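About us

Hello! I'm Ilgın, and if you've rung the shop, emailed the shop or been told off by the shop for posting us a hard drive in a sandwich bag, that was probably me. Zumemine is a computer repair and refurbishing workshop in Brurnutstead, up the lane behind the old Tuncer bakery (the sign still says Tuncer, keep walking). There are 2 of us. I do most of the talking and Tarık Akgül does most of the soldering.

I started out fixing machines on my mum's dining table while I was working at Skamska, which was a stationery shop with a photocopier and one very slow till. Customers would come in to print something, tell me their computer had died and ask if I knew anyone. After a while I was the anyone. When Skamska shut I took the lease here, bought a proper bench and a kettle, and Tarık came along the following September because he was fed up with driving to the city.

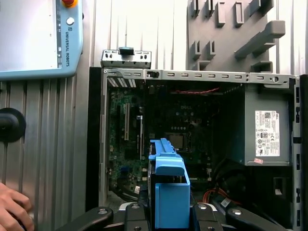
We mostly look after desktops. Laptops too, yes, but I do love a big old tower that you can get both hands into, and half the town seems to have one under a desk somewhere with the family photos on it. If it can be mended for sensible money we'll mend it. If it can't, I'll tell you so and we'll talk about moving your files on to something else. Looking at it costs nothing. Labour is £50 for an ordinary repair, parts on top, and I ring you before I order anything.

The other side of what we do is refurbishing. Offices and schools clear out their old machines, we wipe them, clean them, replace whatever's tired and sell them on from £80 with a keyboard and mouse thrown in. Our ledger (a real paper one, Tarık won't hear of a spreadsheet) is up to 832 machines now, and I still get a bit giddy when one goes off to somebody's first flat!

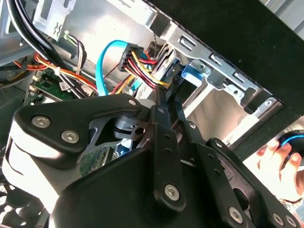

Inside a desktop case at the workshop

We're open every weekday from nine, and Friday is our late one, when we stay until eight so people can drop in after work. Do bring the power lead if you've got it. Please write your password down for us if you're happy to, or stay and type it in yourself, and don't worry about the dust, I've seen worse.

Parking is easiest round the back. The bell sticks, so give it a good shove.

Ilgın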